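Ribbed cuffs that go wavy after a few weeks: needle size or yarn?
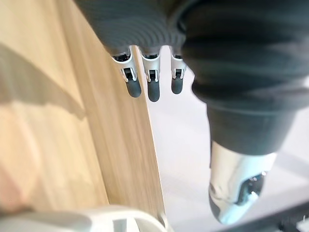

Dark gray ribbed knit, ridges running across.

444 views · 5 shares

marrowstitch
Hello all. I knit fingerless mitts for my cousins every winter, and every winter I have the same trouble. The cuff is nice when I bind off, and in January it already looks like a lampshade. I do knit 2, purl 2, with a wool and nylon mix, on the same needles as the hand. My teacher at home always told us to use the same needles for the whole piece. Is she wrong, or is my yarn bad?

Dwynwen Kemeys
Your teacher is not wrong for a sweater body, but for a cuff I would go down two sizes. Ribbing on big needles has no spring. Also check your bind off. A tight one flares the fabric just above it, and a very loose one flares the edge itself.

marrowstitch
Thank you. I use the ordinary bind off, and I pull it quite firmly, I must say.

oldgauge
I don't agree about two sizes. One is enough. With two sizes down my husband could not get his hand in, and I had to cut the whole thing open. What matters is the fiber. Cotton blends never come back after stretching. Wool does, if you wash it and let it dry flat.

Dwynwen Kemeys
She said wool and nylon, so cotton is not the problem here. How many stitches you cast on also matters. If the cuff is the same number as the hand, it has to be on smaller needles or it will hang.

pelham_purl
Can I ask about ribs that go around the hand and not up the arm? I like how it looks, but mine grows longer all the time.

oldgauge
Sideways ribbing stretches in length, that is its nature. Make it shorter than you want. I take off almost 2 inches for an elbow length one.

pelham_purl
Two inches is a lot! But I will try with a swatch.

marrowstitch
I made a swatch last night with one size down and another with two. Both were washed and dried on a towel. The two sizes down is more elastic, but it is hard on my fingers to knit, because my yarn is thick. I think I will take one size down and ten percent fewer stitches. Does this make sense to you?

Dwynwen Kemeys
It does. Try a stretchy bind off also, and put it on a hand before you weave in the end.

oldgauge
Fewer stitches, yes. I still say leave the bind off alone and just hold the yarn looser.

marrowstitch
I will do one mitt with each bind off and give the pair to the cousin who doesn't complain. I write again when they have been worn.

12 comments · Share this thread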